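Marker and Pen Recycling: Frequently Asked Questions
Last updated 5/18/24

What does the Praren scheme accept?
Felt-tips, highlighters, whiteboard markers and ballpoints, of any make. Caps may be left on. Pencils, crayons and glue sticks are not accepted.
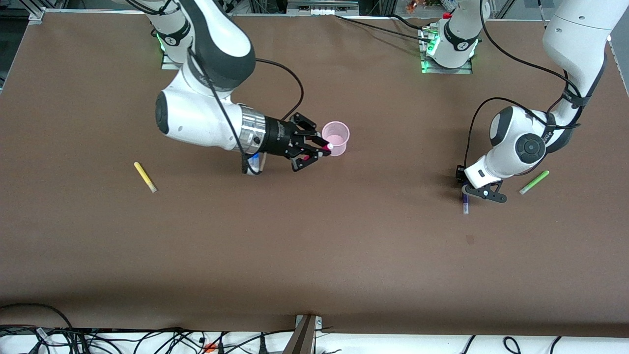 Is there a minimum load?
Yes. A collection from a school or office must contain at least 146 items. Smaller amounts can be handed in at the Mostanska or Catau drop-off points during opening hours.

How should items be packed?
Use a cardboard box with a closed lid. Do not use glass jars or bin liners. The filled box must not be taller than 203 mm, as the intake slot is fixed.

Do dried-out markers need to be rinsed?
No. Water spreads the remaining ink and the whole box may be refused.

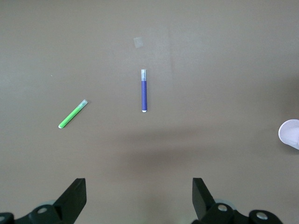 Are clear caps sorted separately?
Yes, at the Gallagher depot. Senders need not remove them. Metal clips are taken off at the same stage.

Can I get a receipt?
Receipts are issued for loads of 1000 items or more. Quote the box number in all messages.

When is the depot closed?
For the whole of July. Boxes sent during that month are returned at the sender's cost.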